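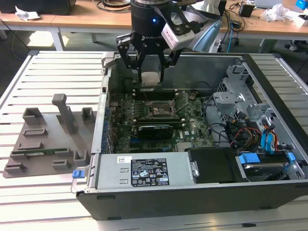
**Do I need my own tools to apply?**
Screwdrivers, wrist straps and thermal paste are supplied at the bench.

## Bench technician, used desktops (part-time)

Pramanik refurbishes office computers for resale. We have 2 openings at our Kalholm workshop.

The work:

- open and clean desktop cases
- swap processors, memory and hard drives
- test power supplies and log faults
- pack finished units for shipping

You should be able to seat a processor without bending pins and lift a full tower. Certificates are optional. Training lasts two weeks and is paid.

Write to Tahsin Mridha, Pramanik, Box 3824, Kalholm. Include the shifts you can work.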